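Grimshaw Tabletop Demonstrations

README and data card

Maintainers: Mafalda Macedo (collection, cleaning), Horácio Matos (robot software, file format)
Last revised: November 30, 2019

What is in the set

Grimshaw is a set of demonstrations of short tabletop tasks, all given to the robot by a person. There are 2,678 episodes. Of these, 1,488 were given by remote control with the Orker handset, and the rest were given by hand, with the operator holding the arm at the wrist and moving it through the task. An episode starts when the operator presses record and ends when they press it again. There is no automatic trimming.

The tasks are simple: reach for a block, grasp it, move it to another spot on the table, turn it, push it along the surface, set it against another block, let go. Each task has a short written instruction, stored with the episode. Instructions were written before recording, so they say what the operator was asked to do and may differ from what was done. See "Known problems".

Folder layout

episodes/ holds one folder per episode, numbered from 00000
splits/ holds train.txt and held_out.txt
tools/ holds the reader, the replay script and the check script
notes/ holds the operators' session notes, lightly edited

Each episode folder contains:

wrist/ color stills from the wrist camera
joints.csv joint positions and time stamps
gripper.csv finger opening, commanded and measured
handset.csv stick and button values (remote episodes only)
meta.json instruction, operator code, mode, outcome

Time stamps in the three csv files share one clock. The wrist stills have their own clock and an offset is given in meta.json. Apply it before you line anything up. The reader does this for you unless you pass --raw.

Getting started

Unpack the archive, go into tools/ and run:

python read_episode.py 00042
python check.py --all

The check script looks for missing files, time stamps that run backward and stills that can't be opened. It should finish with no errors. If it reports errors only in episodes above 1,753, you probably have the old archive with the incomplete second part. Download that part again.

Replay works on the Tristska controller only. Run it at reduced speed the first time and keep one hand on the stop button. The script does not check for obstacles.

How the demonstrations were given

Operators worked alone at the table. Before each session they did ten practice episodes, which were thrown away. In remote mode the operator stood to the side with the handset. The left stick moves the gripper across the table, the right stick raises, lowers and turns it, and the trigger closes the fingers. In hand mode the arm holds up its own weight and the operator guides it. The fingers are opened and closed with a foot pedal, so both hands stay on the arm.

We asked operators to move at a steady pace and to stop briefly above an object before going down. Not everyone did this. Operator C in particular goes straight in from the side, and those episodes are good but look different from the rest.

Between episodes the operator moved the objects by hand to a new starting place. We gave no fixed positions.

What the wrist camera sees

The camera is fixed near the gripper and looks past the fingers, so both fingers are in view when they are open. The finger pads have a diamond texture and were not replaced during collection.

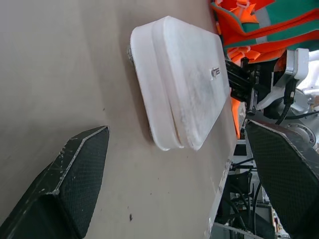
The fingers take up a good part of the picture near the bottom and sides, and we recommend leaving them in. In our tests a policy trained on stills with the fingers masked out closed too early on wide objects. The background was not covered or cleaned up either. Marks on the table and on the objects were left alone, and anything past the table edge may show up in the stills. If your method is sensitive to background, crop before training and keep the crop the same for every episode.

Outcome labels

The outcome field in meta.json is "done", "partial" or "failed". The operator set it right after the episode. Mafalda went over 1,100 of the labels later using the stills and joint files and corrected the ones that were clearly wrong. Those episodes have "reviewed": true. Failed episodes are kept in the set on purpose. Filter them out if you only want clean ones.

Known problems

Hand episodes show small jumps in joints.csv at the start, when the operator takes hold of the arm. Dropping the first half second removes most of them.

The commanded finger opening in gripper.csv is missing in hand mode. The column is there but empty.

Some instructions say "left" where the operator went right. The sides are meant from the robot base, and two operators took them from their own position at first.

handset.csv from the June sessions uses the old button numbering. The reader converts it. If you read the files yourself, use the table in notes/buttons.txt.

Use and contact

The set may be used for research and teaching. Please name Grimshaw and the version you used. Send questions about the files to Horácio and questions about labels or sessions to Mafalda, both through the Zuvport project page. Include the episode number.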